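The county league's over-rate rule punishes the wrong side, and it should be rewritten before the August fixtures. As it stands, a fielding team that fails to complete its overs in the allotted time loses points after the match. The batting side is never charged for anything, even when its batsmen have changed gloves twice in an hour and taken guard afresh at every interruption.

Skomcombe's home match against Watham shows the fault. Watham finished two overs short and were docked the points. The scorebook records two lost balls, a broken strap and a sightscreen moved five times at the striker's request. The umpires may make allowance for such delays, but the rule does not say how much, so one pair allows four minutes for a lost ball and the next pair allows none.
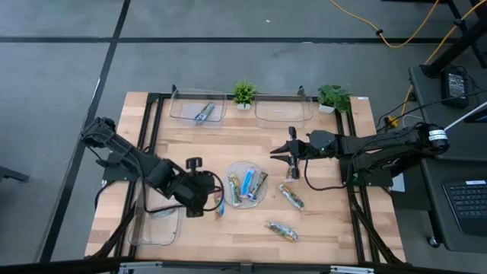 A reader at Pumphrey objects that umpires already have enough to do, and that a running log of stoppages would itself slow the game. The objection has some weight. A log need only hold a start time, an end time and a cause, however, and most umpires in the league write down the first two already.

My proposal is a fixed table of allowances, printed on the back of the team sheet. A wicket would carry two minutes, a lost ball three, and treatment on the field its full length. Sightscreen changes beyond the first in an innings would be charged to the batting side. The penalty should also fall during the match, in the form of one fewer fielder outside the ring for each over not begun by the due time. Points taken off on a Saturday night have no effect on how quickly a captain sets his field that afternoon.
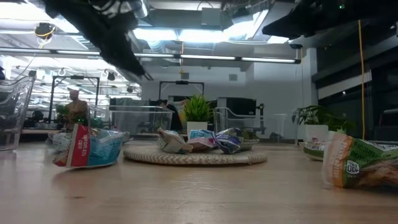 *Page last changed: August. Revision 2,581.*

There remains the matter of spin. A side that bowls slow bowlers from both ends will seldom fall behind, and some captains now use them for that purpose alone. I regard this as a lesser fault. It gives overs to young spinners who would otherwise field at fine leg until tea, and it can be corrected later if the figures show a need.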